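Print this article | E-mail this to a friend

Write down what "done" means before you switch it on

By Genivaldo Pimentel
17 Apr 2021

I have spent a good part of my working life reading rules that other people wrote for machines, and I have a soft spot for them, even the dull ones. Somebody sat down and worried about where your fingers might go, and I call that a kindness. So please don't take what follows as a grumble against rules. I would like a few more of them, if anything, only of a plainer sort.

The Midmont guidance for two-armed machines doing household work has now reached its second draft, and it runs to 52 pages. Nearly all of it is about force, speed and stopping distance. Very good. But I read it through over a weekend with a pot of tea and a pencil, and I could find only three paragraphs on the work itself, by which I mean the folding, the wiping, the putting away, all the things we say we want these machines for.

Take cloth. A towel is a dreadful thing to write a standard for. It hasn't got a shape of its own, it bunches, it twists itself into a rope the moment you hold it by the wrong two places, and a pair of grippers pulling from either end can put a good deal of strain on a hem without anything in the present draft being broken. How hard may the arms pull? When should they give up, lay the thing down and start again? And who decides that a towel is folded? My mother and my wife have never agreed on that last one, and I wouldn't expect two suppliers to.

Zoila Huanca, who looked after the trials at Pamach for years and is far more patient than I am, used to make her people write a single sheet before every new task. It said what counted as finished, what counted as a failure, and what the operator should do in between. No run went into the records without it. I thought it fussy at the time (I told her so, I'm sorry to say) and then in August I tried to compare our results with a set from Lorkent and found that they had been scoring any fold at all as a success, wrinkles, dangling corners and everything. Both sets of figures were fair by their own lights, and quite useless side by side.

I would like to see that sheet made part of the guidance, with a limit on pull for soft goods and a fixed number of attempts before a person steps in. Two tries seems right to me, though I'd happily be talked into more. Modise has asked for comments on the draft and I do hope the people who stand at the tables all day will send some, however short,
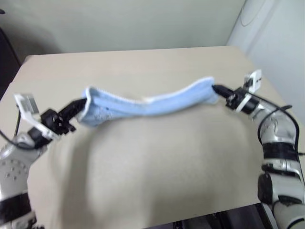 and in their own words too, for they notice things that never reach a meeting. A line or two about a snagged thread would be worth having. I shall be sending mine in with the pencil marks left on.

Contact us | Copyright 2021, all rights reserved | Back to top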